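Stestora 种子干燥储藏柜

产品目录 / 种质保存设备 / 干燥与储藏 / Stestora 柜式系列

产品概述

Stestora 种子干燥储藏柜由 Pulo 种质设备中心设计并供应，适用于地方种子库、农业院校、植物园及育种单位对正常型种子的缓慢干燥与中短期保存。柜体将干燥与储藏两项用途置于同一设备内，上下两室分别控制，使用单位可在上室处理新收种子，同时在下室存放已完成干燥并封装的样品。

本产品面向样品来源分散、单份数量较小、入库时间不集中的机构。此类机构通常不具备建设步入式干燥间的场地和供电条件，而普通烘箱温度过高，硅胶密封桶又难以处理成批样品。Stestora 柜体可放置于普通实验室或种子整理室，接入单相电源即可运行，无需外接水源，冷凝水由柜底集水盒收集。

本页内容适用于现行型号。旧型号 Bai 系列的用户请参阅页末"旧型号支持"一节。

适用范围

适合处理的种子包括玉米、菜豆、苋属、南瓜属、辣椒、番茄及多数禾本科牧草种子。对于豆科大粒种子，建议先在通风处摊晾至种皮不粘手，再装入托盘。

不适合处理的种子包括可可、鳄梨、芒果、栎属等顽拗型种子。上述种子对脱水敏感，置入干燥室后会迅速丧失活力。中间型种子（如咖啡及部分柑橘类）应在取得小样试验结果后再决定是否使用本设备，本中心不对此类种子的储藏寿命作出承诺。

经药剂包衣的种子不得放入上室。包衣粉尘会附着于转轮和风道表面，造成后续样品污染，且难以彻底清除。确需储藏时，应密封后置于下室，并在样品袋外注明药剂名称。

主要规格

柜体高度：178 厘米
托盘数量：28 个（上室），可单独抽出
整机净重：约 200 公斤（不含样品）
工作室：2 个，上室干燥，下室储藏
除湿方式：转轮除湿，辅以压缩机制冷
门体：双层中空玻璃门（上室）；发泡保温实心门（下室）
门封：可拆卸磁性密封条
内壁：不锈钢
托盘底面：不锈钢细网，另有粗网可选
电源：单相交流电，须设独立回路并可靠接地
数据输出：面板显示，内置记录，可导出为表格文件
底部：带锁脚轮及可调支脚

规格表所列尺寸不包括门把手与后部散热间隙。温湿度可调范围因供电制式和安装地海拔不同而略有差别，出厂时记入随机检验单，以检验单所载数值为准。

结构与工作原理

种子干燥的速度取决于种子内部水分与周围空气之间的差值。空气越干，水分散失越快；温度升高也会加快散失，但同时加速种子老化。因此种质保存所采用的干燥方式以低温、低湿、缓慢为原则。Stestora 上室通过转轮吸附空气中的水分，再经冷却盘管将空气降至设定温度，由后壁的送风孔板均匀送入各层托盘，从前侧下部回风。

送风孔板的开孔上疏下密，用以补偿风道末端的压降。早期样机采用等距开孔，底部托盘的干燥明显滞后。负责风道设计的 Ylva Viklund 在试验中逐层放置同批菜豆种子，根据各层失重曲线重新确定了孔距，现行型号沿用这一方案。

下室不设转轮，仅维持稳定低温。下室湿度不作主动控制，样品须以防潮容器密封后存放。两室之间以保温隔板完全分隔，风道互不相通，上室处理带尘样品时不会影响下室。

转轮再生时会排出温热湿空气，由柜顶后侧的排气口引出。排气口应接至室外或较大空间，不得朝向相邻柜体的进风口。在密闭小房间内运行而未接排气管时，排出的湿气会重新进入柜体，除湿能力将随之下降。

托盘与样品标识

每个托盘前缘设有标签槽，可插入纸质标签或塑料标签。标签应以铅笔或耐水墨水书写，热敏打印标签在长期低湿环境下易褪色，不建议使用。

种子应在托盘内铺成薄层。小粒种子可先装入透气布袋，再平放于托盘中，布袋之间保持间隔。不得将纸袋层层堆叠，堆叠部位中央的种子干燥缓慢，抽样测得的含水量容易偏低，不能代表整批样品。

细网托盘适用于苋属等小粒种子，粗网托盘适用于玉米、南瓜等大粒种子。两种托盘外形一致，可在同一柜内混用。带穗、带荚材料应先脱粒并清选，碎屑落入底部后应于当日清出。

Tonantzin Palacios 所编《小型种子库样品整理手册》收录了标签填写格式与入库登记表样式，随机附送一份，亦可单独索取。手册中建议将采集号、物种名、采集地和放入日期列为标签必填项，采集人姓名可记入登记表而不必写在标签上，以免标签过于拥挤。

安装要求

安装地面应平整坚实，能够承受柜体及满载样品的重量。木质架空地板须事先核算承重。柜体就位后应先锁定脚轮，再调节支脚，使柜体前后左右均处于水平状态。柜体不平时，门体会产生轻微扭转，密封条局部失去贴合，通常表现为门框下角结露。

柜体后部与墙面之间、柜顶与天花板之间均应留出散热空间。柜体不得靠近暖气、窗口直射阳光或经常开启的外门。设备运输过程中如曾倾斜放置，应静置过夜后再通电，使压缩机润滑油回流。

供电回路应由持证电工安装，不得与大功率电机、烘箱等设备共用插座。供电不稳定地区建议选配稳压装置。停电恢复后，设备将按照停电前的设定自动重新启动，并在记录中标出中断时段。

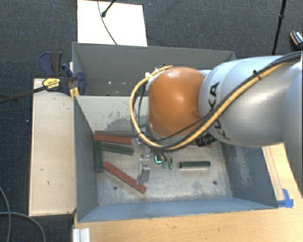

上室的种子干燥到什么程度才能封装并移入下室？

应以平衡相对湿度或含水量的实测结果为准，不宜仅凭放置天数判断。在常规操作中，可从托盘的中央和四角各取少量种子混合，置于密闭测湿容器内，待读数稳定后记录。连续两次读数基本一致，且已达到本单位规程所定数值时，方可封装。大粒豆类内外水分平衡较慢，两次测定之间应留出更长间隔。

操作程序

首次使用前，应以柔软湿布擦拭内壁和托盘，待其完全干燥后关门空载运行，使两室达到设定值并保持稳定。空载运行期间应核对面板读数与独立温湿度计读数，二者差异超出检验单允许范围时，应按校准程序处理，不得以调整设定值的方式抵消误差。

放入新样品时，应尽量集中操作，缩短开门时间。每次开门后湿度会短时升高，属于正常现象，关门后逐渐恢复。上室已有接近干燥终点的样品时，不宜同时放入大量新鲜潮湿种子。若无法避免，应将新样品置于下层，将接近终点的样品移至上层，并延后测定。

样品达到封装标准后，应在干燥环境中迅速装袋。常用容器为铝箔复合袋和带密封圈的玻璃瓶。铝箔袋热封后应检查封口是否有褶皱，玻璃瓶应放入少量指示硅胶，便于日后从外部判断瓶内是否受潮。自干燥室取出至封口完成之间的时间越短越好，湿季尤应注意。

从下室取样时，应先使密封容器在室温下放置，待容器外壁温度与室温一致后再开封。容器尚凉时开封，空气中的水汽会凝结在种子表面。取样后剩余种子如需继续保存，应重新测湿，必要时退回上室再次干燥。

设备设有三级访问权限。一般使用者可查看读数和确认警报；管理员可修改设定值；维护人员可进入校准界面。交付时的初始密码载于随机文件，使用单位应在验收当日更改。

记录与警报

设备按固定间隔记录两室温度、上室湿度、开门事件及警报事件。记录可通过面板侧面的接口导出。使用单位应按月导出并另行备份，内置存储写满后，新记录将覆盖最早的记录。

警报分为提示和报警两类。提示包括滤网清洁到期、集水盒接近满位、门未关严；报警包括温度超限、湿度超限、转轮停转及传感器故障。报警时面板发出持续声响，可由使用者静音，但显示不会消除，须待故障解除后由管理员确认。

需要在无人值守时段获知报警的单位，可选配外接信号端子，接入本单位已有的值班电话或楼宇管理系统。本设备不自带网络通信功能。此项设置出于偏远地区使用条件的考虑，今后的型号是否增加，尚待用户意见汇总后确定。

日常维护

每周检查集水盒、密封条和门框，清除底部碎屑。建议固定在一周中同一天进行，样品周转较多的单位多选在周末无人存取时操作，例如星期日上午。

每月清洁进风滤网。滤网可用清水冲洗，须完全晾干后装回。在脱粒、清选与干燥共用一室的情况下，滤网积尘较快，应缩短清洁间隔。

每季度以独立仪表核对两室读数，并填写核对表。核对时探头应置于中层托盘，不得紧贴送风孔板或门玻璃。

每年由经培训的维护人员检查转轮密封、驱动带、再生加热元件及制冷回路。北半球多数用户在秋收后样品集中，年度检查宜安排在二月前后，此时上室通常空置，停机不影响工作。检查期间下室样品如需转移，应记录转移时间和临时存放温度。

下室霜层应及时清除。除霜时应将样品移至隔热箱内，断电后开门自然融化，不得使用金属工具刮除，也不得以热风直接吹向盘管。

清洁内壁时不得使用含氯清洁剂。托盘可以中性清洁剂清洗。处理过霉变样品的托盘应单独清洗并以酒精擦拭，完全干燥后再放回柜内。

常见情况处理

上室湿度长期高于设定值：首先检查门封与排气管连接，其次检查滤网是否堵塞，再确认近期是否放入过量潮湿种子。以上各项均正常时，应联系维护人员检查转轮驱动带。

门玻璃外侧结露：多见于室内湿度较高时，一般不影响使用。可改善房间通风或降低室内湿度。门玻璃夹层内部结露则表明中空层密封失效，应更换门体。

各层干燥速度不一：检查样品是否遮挡后壁送风孔。布袋过厚或托盘推入过深均可能造成遮挡。托盘应推至限位处为止。

压缩机频繁启停：检查后部散热间隙是否被纸箱等物占用，并核对室温是否超出检验单所列使用范围。

种子表面出现裂纹：多见于大粒豆类，原因通常是初始含水量过高而干燥过快。应延长预先摊晾的时间，并适当调高上室湿度设定，分阶段降至目标值。

使用单位反馈

Bistetti 植物园种子室自湿季开始使用本设备，主要处理当地菜豆和南瓜的农家品种。种子室负责人 Nayeli Mendoza 在使用报告中写道："以往雨季收到的样品要分装在多个硅胶桶里，每隔几天换一次硅胶，登记也常常跟不上。现在样品到达后当天即可上盘，测湿集中在固定的日子做。我们提出的意见主要是标签槽偏窄，手写双行标签放不进去。"

标签槽宽度已据此调整，现行托盘可容纳双行标签。此前交付的托盘可加装外夹式标签座，由使用单位向本中心登记领取，不另收费。

地方品种收集人 Eliseo Xolalpa 参与了玉米样品的比较试验，将同一批果穗脱粒后分别采用屋檐下晾晒和柜内干燥两种方式处理。试验结果显示，两种方式处理的种子在初次发芽测定中表现接近，储藏之后的差异仍在观察。在后续测定完成之前，本中心不就该项试验发布储藏寿命方面的结论。

选配件

粗网托盘：用于大粒种子，可按单个订购。
排气软管及墙面接口：用于将再生湿空气引至室外。
外接报警端子：提供无源触点信号。
稳压装置：适用于电压波动较大的地区。
密闭测湿容器：附探头接口，用于测定平衡相对湿度。
下室抽屉组：替换原有搁架，便于按编号存放铝箔袋。
备用密封条、滤网及驱动带：建议偏远地区用户在首次订购时一并备齐。

抽屉组与原有搁架不能在下室同时安装，订购前请确认本单位所用容器的尺寸。玻璃瓶高度较大者宜保留搁架。

订购与交付

订购单位应提交设备申请表，注明安装地点、海拔、供电制式、主要处理物种及预计年处理量。本中心据此核定压缩机规格和再生加热元件配置。未注明海拔的申请将退回补充。

设备以木箱整体包装运输，不拆分发货。收货单位应事先确认门洞、走廊及电梯能够通过。收货时应检查箱体外部的倾倒指示标志，标志已变色的，应在承运单据上注明后再签收，并在开箱前与本中心联系。

交付内容包括柜体、细网托盘、钥匙、随机检验单、操作说明、维护记录册及样品整理手册。现场安装和人员培训为可选服务，培训由 Nayeli Varela 负责安排，内容涵盖样品上盘、平衡相对湿度测定、封装检查和滤网维护。每次培训人数不宜过多，以便每位参加者均能独立完成一次测湿和封口操作。

保修

整机保修期自验收合格之日起计算，具体期限以订购合同为准。密封条、滤网及指示硅胶属于消耗品，不在保修范围之内。因供电不符、自行改装风道、处理包衣种子或未按要求清洁滤网造成的损坏，按有偿维修办理。

申请保修时应提供柜体编号、维护记录册复印件及故障发生前后的导出数据。数据缺失不影响受理，但可能延长故障判断所需时间。设备保修不包括柜内样品。对于不可替代的种质材料，使用单位应按照本单位保存规程，在其他地点另行存放备份样品。

旧型号支持

Bai 系列单室干燥柜已停止供应。密封条与滤网仍可订购，转轮组件视库存情况提供。Bai 系列托盘比现行托盘略窄，不能直接用于 Stestora 柜体，标签座可以通用。

Bai 系列用户更换现行型号时，可申请将原有校准记录与新设备记录合并归档。原柜如仍能正常运行，可保留作预干燥之用，但应与新柜分别登记，并在样品标签上注明所经设备。

文件索取

操作说明、安装尺寸图、核对表空白表格及设备申请表均可向 Pulo 种质设备中心资料室索取。来函请写明单位名称、柜体型号和所需文件名称。纸质文件按收到申请的先后顺序寄发。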